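# Keeping the folding cell alive: a talk with Hsiu-ying Fang

Hsiu-ying Fang begins her working day at six in the morning, before the others at the Trenolstead workshop have switched on their lights. She has one machine to look after. It is an arm that picks up and folds towels, and its name on the maintenance sheets is Kuo. When I asked her where the name comes from, she told me that it was already on the sheets when she arrived, and that she never found a good moment to ask.

I had expected that we would speak about software. She wanted to speak about fingers.

"The arm itself gives me very little work," she said. "I grease it, I check the cables, I listen to it. The fingers are different. They touch the cloth all day, and cloth is a rough thing when you touch it three thousand times."

The fingers on Kuo are soft and ridged, and they end in a metal tip. Fang replaces a finger after 3000 grips. In her notebook the last one is written down with 2995, and I asked why she stopped five grips early. "It was time for lunch," she said.

Her morning check takes about 20 minutes. First she bends each finger by hand and looks between the ridges, where the small cracks begin. Then she wipes the tip and passes a piece of old stocking over it. If the stocking catches, the tip has a burr, and she takes it off with a fine stone. After this she lets the arm go down on a towel at slow speed and watches the contact. She does not use a flat towel for it.

"A flat towel is too kind," she told me. "I push it together so there is a fold, and the tip must go into the fold. If my zero height is wrong, I see it there. Too high, and it only strokes the loops. Too low, and the finger bends to the side before it has closed."
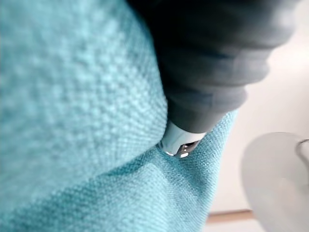

At Skostside they do it in the opposite order, according to Mirela: the height first, with a metal gauge and no cloth at all, and the towel only when the number is right. She finds the towel method too dependent on the person who watches. Two people will look at the same fold and set two different heights, she wrote to me, and then the night shift has to live with it.

Fang read this message on my telephone and nodded for some time. She does own a gauge. It lies in the second drawer, and she uses it whenever a new finger is fitted. But the gauge knows nothing about the thickness of a towel, she said, and the supplier has changed the towels 3 times since she started.

"With the gauge I know where the tip is. With the towel I know if it is a good place to be. I would not like to give up one of them."

We came then to the fault that cost her most of April. Kuo had begun to drop towels, not often, and always late in the afternoon. She changed the fingers. She changed the air hose. She wrote to Tendarico, who built the cell, and received a polite answer with a form to fill in. In the end she found a fitting behind the wrist that had been tightened a little crooked. In the morning it held the pressure well. After some hours of movement it leaked, so slowly that the gauge on the wall almost did not show it.

"I found it with soap and water and a small brush," she said. "My teacher did it the same way with bicycle tires."

Since then the soap test is on her list, once in the week, with the arm already warm from work. She also marks every fitting with a line of paint across the nut and the body – when the two halves of the line do not meet, something has turned. She showed me the pot of paint, which is yellow and nearly empty.

What would she change, if Tendarico asked her? She thought about this longer than about any other question. She would like the finger to come off with one screw. Now there are two, and the second sits so deep that she had to grind down a key to reach it. The key hangs on a string beside the cell, with a label in her handwriting asking people to put it back.

"They borrow it for other things," she said. "So I have made another one, and this one I keep in my pocket."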